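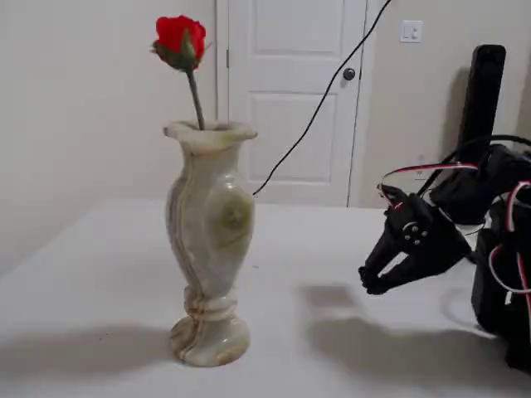 Banded Stone: How a Vase Gets Its Stripes

Onyx is a word used for two different stones. Geologists use it for a kind of quartz with straight, parallel bands. Stone carvers and shops also use it for a softer banded stone made of calcite. The second kind is often called onyx marble, and it is the one used for most pale vases, bowls and lamps.

How the bands form

Rain picks up a gas called carbon dioxide from the air and the soil. This makes the water slightly acidic. As it moves through limestone, it dissolves a little of the rock and carries it away.

When the water reaches a cave or a spring, some of the gas escapes. The water can no longer hold all of its dissolved rock, so a thin layer of calcite is left behind on the nearest surface. More water arrives and leaves another layer on top.

The layers do not all match. Pure calcite is white or colorless. Small amounts of iron can turn a layer tan, brown or green. A change in the water shows up as a change in color, and each color becomes a band.

Why the stripes curve

A block of banded stone is a little like a stack of colored paper. Cut straight down through the stack and you see straight lines. Cut at a slant, or carve a round shape out of it, and the lines bend. The stripes on the side of a vase are the edges of the layers, seen where the carver's tool passed through them.

Circles and swirls are made in a similar way. If a layer grew over a bump, slicing the top off the bump shows rings, one inside another, like the rings of a cut onion. A patch of rings on a vase may be greener or browner than the stone next to it.

Why light gets in

Some solids let light through clearly, like window glass. These are transparent. Some block it, like a brick. These are opaque. Onyx marble is often translucent: light enters the stone, bounces among the crystals and comes out scattered. You cannot read a page through it, but a thin rim can glow when a lamp is behind it.

The shine is separate. It comes from polishing, which makes the surface so smooth that light reflects off it evenly.

Parts of a vase

Lip - the top edge. A lip cut in waves is called scalloped.
Neck - the narrower part under the lip.
Body - the widest, rounded part.
Waist - a slender part lower down, sometimes carved with a twisted band like a rope.
Foot - the base that rests on the table.

A tall vase with a slender waist needs a wide foot. An object tips over when its center of gravity moves past the edge of its base, and a wider base makes that harder.

Care

Calcite is soft for a stone. It measures 3 on the Mohs scale of hardness, so a steel knife will scratch it. Vinegar and lemon juice dissolve it and leave dull spots. Wipe it with a soft damp cloth. For a fresh flower, ask an adult to put a glass tube inside the vase to hold the water.

Words to know

Calcite - the mineral that makes up most limestone.
Sepal - one of the green leaf-like parts under a flower. Sepals cover the bud while it grows.
Translucent - letting light through, but not clearly.

Flekau Stone Pages, June 2020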